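My surname project: where did Batden come from?
Local and Family History module, final report
Dalia Shawky

I should admit straight off that I picked Batden because it was short and I thought it would be easy. It wasn't! My own surname is so common in Egypt that I'd have drowned in it, and my flatmate's family name, El Khatib, already has plenty written on it (it means something like "the preacher", so there wasn't much of a puzzle left for me). Batden I'd only ever seen on a gravestone in Tilline churchyard, and I liked the look of it.

My first idea was that it had to be a place name. The ending is the obvious clue. Old English denu means a valley, and denn means a woodland pasture, usually for pigs, and both can wear down to "den" over the centuries. Tilline sits in a dip between two low hills, so I was all for the valley. My tutor wrote "or pigs?" in the margin of my first draft and I'm afraid the pigs have been gaining ground ever since.

The first half is harder. It could be a personal name, Bata or something close to it, which would give us "Bata's valley" or "Bata's pig pasture". It almost certainly has nothing to do with bats -- the animal was usually called a "backe" in Middle English, and the modern word turns up too late to help me.
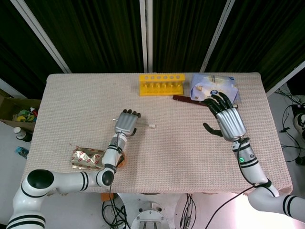 For the records I used the parish registers for Tilline and for Trimport, the next parish down the river. I typed every relevant entry into a spreadsheet, 516 of them by the end, and then found I'd put ten burials in twice, so the real total is 506. That took me most of February and I wouldn't recommend doing it on a laptop with a sticky N key.

Spelling was the fun part. The clerks at Trimport wrote Batden, Badden, Batten and once Battenden, sometimes for the same man. I had to decide when a Batten was a Batden and when he was just a Batten, which is a separate surname with its own history (from Bartholomew, by way of a pet form). I only counted a Batten as mine if the same household showed up elsewhere with the D in it. That rule left 65 entries I couldn't place either way. I've kept them on their own sheet in case somebody braver wants them.

What I can say is that the Tilline entries are older and the spelling there is steadier, and the Trimport ones start later and wobble all over the place. To me that looks like one family moving downriver and meeting clerks who hadn't heard the name before. There's a gap of up to 100 years in the Tilline burials, though, so an earlier Trimport branch could be hiding behind it.

If I had another term I'd go after the manor court rolls, and I'd look for a field called Batden on the tithe map. A lost farm or a scrap of wood with that name would settle the place-name question, and possibly the pigs as well. I've asked the record office for a copy of the map and I'm still waiting to hear back.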